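Ladefoged Two-Finger Gripper Kit: a month on my home-built arm

I've been building a desktop arm in the spare room since the fall, and the piece I kept putting off was the hand. My first one was printed from a free file and it held a marker, barely. So in December I gave in and ordered the Ladefoged two-finger kit, and I have to say I'm smitten with it.

It comes flat in a padded envelope: two fingers, a geared base, a servo, a bag of screws and a folded sheet of instructions. The sheet says 2 hours. I took a whole Sunday afternoon, partly because I put the gear in backward and had to take it all out again (there's a tiny dot on one tooth, look for it before you tighten anything!). Once it's together there is hardly any slop in it. I pushed on the fingertips with my thumb and they stayed put, which my printed one never did.

The thing I didn't expect to love is the model that comes with it. Ladefoged gives you a simulation file of the gripper with proper weights and joint limits, and it loaded into Tidus, the simulator I use, on the first try. I bolted it to my arm model, put the camera at the wrist and built a little room to practice in: a table, some flooring, a few boxes off my game shelf. 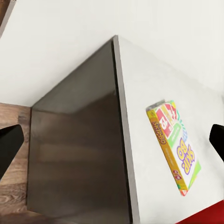

Wrist view in Tidus, fingers open, with the Skip-Bo box on the white tabletop.

I like a card game box for this kind of test. It's flat, it has square corners, and if you come in at the wrong angle you find out right away. I wrote the approach in the simulator, fiddled with it over a few evenings, then ran the same script on the real arm with a real box on my desk. Out of 36 tries the real one dropped it 7 times, and most of those were my fault for letting the arm drift. With the old hand I'd given up keeping score.

Now the gripes. The servo cable is too short for anything but a very small arm, and I had to splice in roughly 7 inches. The rubber pads are glued on, so when they wear out you'll be scraping. And the servo whines when it's holding something. My wife can hear it through the wall and has opinions.

I also looked at the Jinden hand before buying. It opens wider and it's a nicer looking thing, but there's no simulation file, and after a month of working this way I wouldn't want to go back to guessing at measurements with a ruler.

If you've got an arm already and you're stuck on the hand, get this one. Next I want to try it on a mug, handle and all.

Comments

Fenna Van der Linden
Is the dot on the big gear or the small one? Mine has been sitting half built for two weeks.

Geert Hendriks
Small one, Fenna. It's easier to see with a flashlight held sideways.

Macarena Collado
You can get the pads off with dental floss, no scraping. We did four of them at our workshop that way.

Willy De Haan
Would love to see the mug attempt. Mine went on the floor.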